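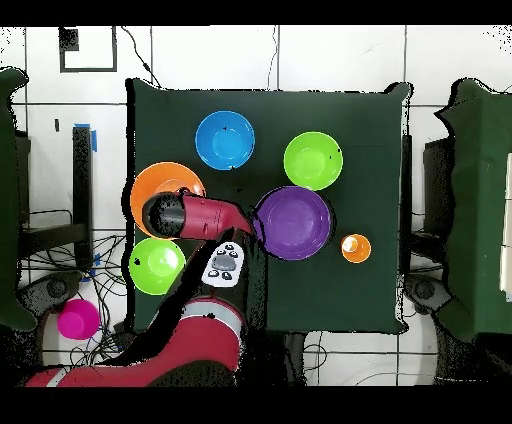 Tableware Lending Service: Frequently Asked Questions

The Vurotau Community Hall lends reusable bowls, cups and plates to residents and local groups for private and public events. The answers below apply to all loans made through the hall office.

Who may borrow?
Any resident aged 18 or over with proof of address may borrow. Schools, clubs and faith groups may also borrow, provided that one adult signs for the loan and remains the contact until the items are returned.

How many pieces may I request?
A single loan may include up to 300 pieces. Requests for 70 pieces or fewer are normally confirmed on the day they are received. Larger requests are reviewed by Khang Ninh, Lending Coordinator, and may take longer in October, when demand is high.

What does it cost?
There is no rental charge. A refundable deposit of $29 is taken for each loan. The office accepts cash, checks and most cards, including Amex.

How do I make a reservation?
Reservations are made through the Biltier booking page or in person at the office. Please have the event date, the number of guests and a telephone number ready. A reservation is not final until written confirmation has been sent.

May I choose the colors?
Color preferences may be noted on the form but cannot be guaranteed. Sets are made up from the stock available on the day of collection. 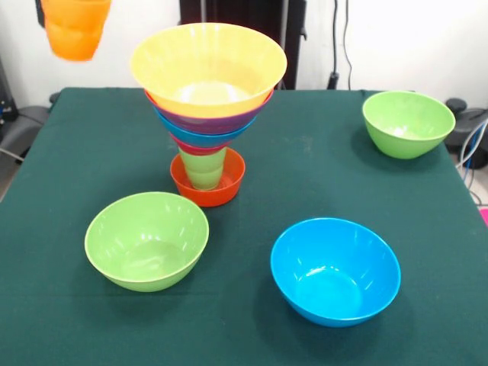
When are items collected and returned?
Collection is from the Kiều Room, on the ground floor, between 9 a.m. and noon. Items must be returned to the same room by noon on the second day after the event. Borrowers who need more time should call the office before the loan ends – extensions are granted only where no other booking is affected.

Do I need to wash the items?
Yes. All pieces must be washed with dish soap, rinsed and fully dried before return. A cleaning fee is taken from the deposit if items come back unwashed.

Can the bowls be used in a microwave or oven?
No. The lending stock is intended for serving only.

What happens if something is lost or broken?
The borrower is charged $2 for each missing or damaged piece. The charge is taken from the deposit first, and any balance is billed separately. Please do not attempt to replace pieces yourself.

Whom should I contact about a charge?
Questions about charges should be sent in writing to Thoa Bạch, Hall Manager, at the office address. Please include the loan number shown on your confirmation.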